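Keeping Polished Floor Tile Clear of Haze 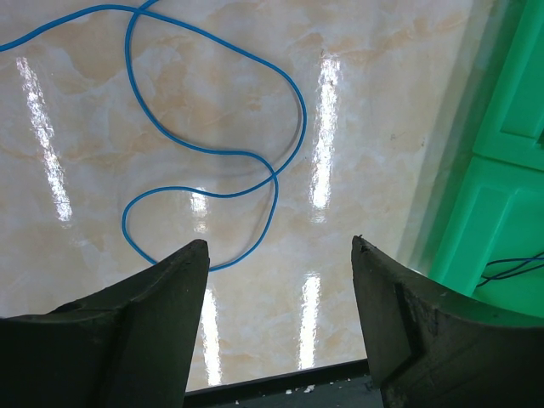

Polished ceramic tile with a marble-like print, under overhead lights.

Haze on polished tile is usually leftover cleaner. Each mopping leaves a thin film, and the next one adds to it. Check by looking across the floor at a low angle toward a light. A clean tile gives a sharp reflection, and a coated one gives a soft or smeared one.

Removing the film

Sweep or vacuum first, using the hard floor setting. Grit under a mop scratches the glaze, and scratches do not come out.

Mix 28 ml of neutral floor cleaner into a 5-liter bucket of warm water, or follow the label if it calls for less. Wet an area no larger than 2 square meters. Leave it for three minutes, then wipe with a flat microfiber pad. Rinse with plain water and dry with a second pad before moving on - air drying is what leaves water spots.

Heavy film may need a second pass. Do not increase the dose.

Products to avoid

Wax, oil soap and anything sold as a shine restorer. Glazed tile does not absorb them. Vinegar is safe on the glaze itself but wears down cement grout over time, and it should never be used on real marble.

Pads

A pad of 345 gsm holds enough water for a small kitchen. Wash pads without fabric softener, which transfers to the floor and streaks. For stuck paint or grout spots, use a plastic scraper held flat. Sandpaper, even at 2000 grit, will dull the finish.

Lungile Moodley
Revised September 2024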